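Laundry Folding Study – Project Report, Pastmont group

2. Setup

We wanted to know wich fabrics are hardest to fold into a neat square. Towels first, then T-shirts. Surface is black with wavy streaks in white, pink and lavender. Folded towel goes in the back left corner, shirt in the middle. Each item got 3 tries, smoothing before the first fold.

Towels easy. Thick, straight edges, stay put. The orange one squares up fine – you can see the darker border along its lower edge, handy for lining up. The turquoise shirt is worse, soft folds all across the body and a sleeve that hangs down toward the front.

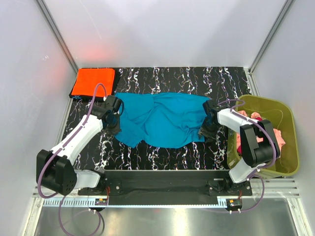 3. Problems

Sleeves. Always sleeves. 2 tries had to be thrown out becuase we forgot to write down the start position. Need a better log sheet before the Prerley demo.

Still to do – the results table, and the knit fabrics.

Contact: Pastmont project office, room 286 | © 2026 | Back to top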